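I didn't expect to get excited about a plastic basket, but I've been using the light blue one from Kindent since June and I'm now on my second order. It's a plain rectangle with rounded corners and slots down the sides, and it's so good for a small shop counter!

We sell a lot of snacks, mostly chips, and big chip bags are a pain to carry. Stack them in your arms and they slide everywhere. In this basket they just lie down on top of each other and stay put, and I can still see what's at the bottom before I start scanning. The rounded corners don't snag the bags either (our old wire one did, constantly).

I bought 2 for the Skelturitz shop and then 6 more for Buvville. They wipe clean with a damp cloth, though crumbs do get into the slots, so every so often I rinse them under the tap.

My only gripe is the size. Two or three puffed-up bags and you're full. A deeper version would be an instant buy for me.

Chips, mostly, and a basket: 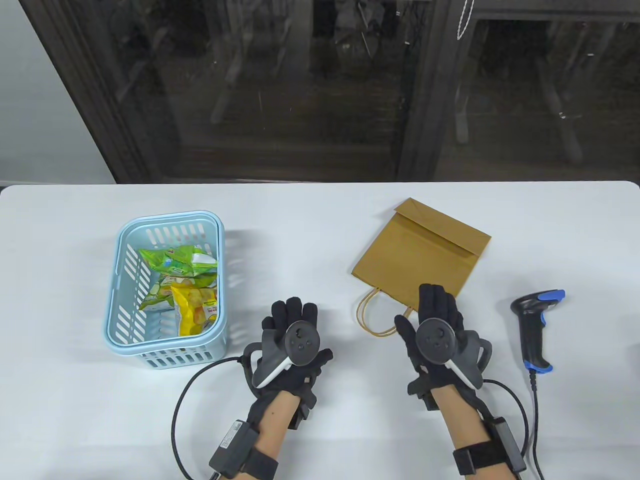
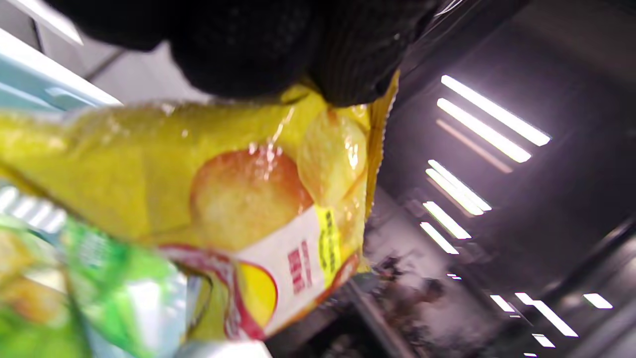
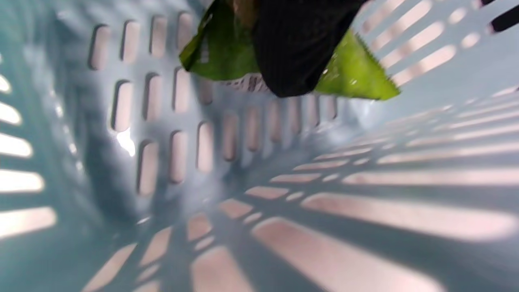 Lizeth Espinoza wrote in to say that hers has held up fine with cans too, as long as you spread them out, but that she'd skip it for anything with small loose pieces.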